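Ticket: stock levels going backwards after Zollow import
Status: open, waiting on support
Raised by: Oratile Motaung
Opened: 18th March
Store: Ngcobo Home, Rolldale

Short version. Every time the Zollow feed runs, Potine puts old stock numbers back over the new ones. We sell something, count drops, feed runs, count goes back up. So we've oversold, and I've got customers asking where their stuff is.

What it should do: Zollow sends the warehouse count, Potine takes it, done. Worked fine until the weekend. No changes our end that I know of.

What I've tried so far:

Re-saved the feed settings. No change.

Turned the feed off and on again. First run afterwards looked right, second one put the old numbers back.

Downloaded the file from Zollow by hand and opened it. Numbers in the file are CORRECT. So I don't think it's their side, though they told me to ask you and I expect you'll tell me to ask them.

Uploaded that same file by hand through Import > Stock. Went in fine, all 3,409 rows, no errors. Numbers right on the site. Then the scheduled run came along 20 minutes later and undid the lot.

Cleared the browser cache becuase the help page said to. Didn't expect much, didn't get much.

Checked the time zone. Store is on UK time. The import log shows times one hour behind, don't know if that's normal. Could it be picking up the previous file instead of the latest one? The names only differ by the time on the end.

Tried it on one product only, the oak coat rail in the long size. Set it to 5 by hand. Held until the feed ran, then back to 4, which is what it was before Monday's delivery got booked in. So it's not always going up, it's just going back to whatever it was.

Variants seem worse than single items. Anything with a size option was wrong every time I looked. Some of the single ones were OK but I haven't been through them all and I'm not going to.

For now I've switched the schedule off and I'm doing it by hand morning and evening. Can't keep that up, and it's no good once we get to the May sale.

Things I need to know:
Is there a setting for which file it takes?
Can I roll back just the stock and leave the prices alone? Changed a load of prices last week, don't want to loose those.
Does "Hold last good value" do anything? It's ticked. I didn't tick it.

Import log pasted into the box underneath but it only let me have the first page. Can send the rest by email.

Attachments

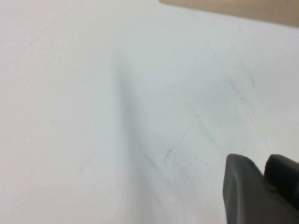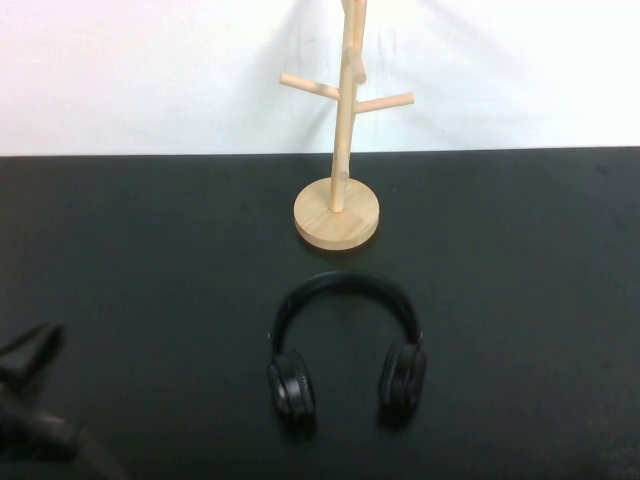

Mug tree

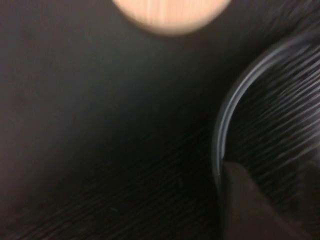
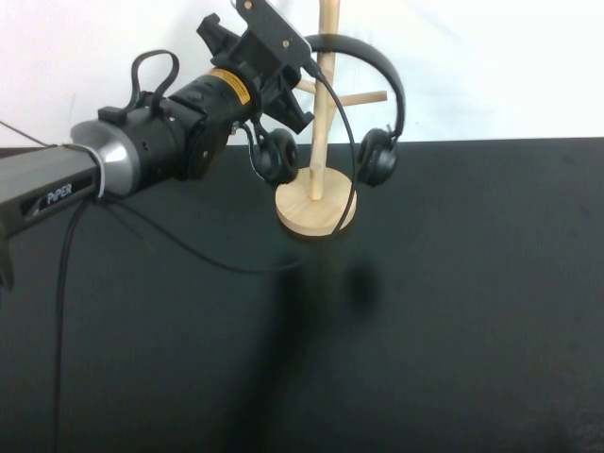
Reply from Nathalie Kennedy
Hi Oratile, please leave the schedule off for now. "Hold last good value" is the likely culprit. When two files arrive with times that overlap, it keeps the earlier one, and your log being an hour behind would make every new file look like an overlap. Untick it, set the feed time zone separately under Feeds > Advanced (it doesn't follow the store one), then do one run using the Run now button and tell me what the coat rail says. You can restore stock without touching prices, but do that after the test run, otherwise it'll get overwritten again. And yes please, email the rest of the log with the ticket number in the subject.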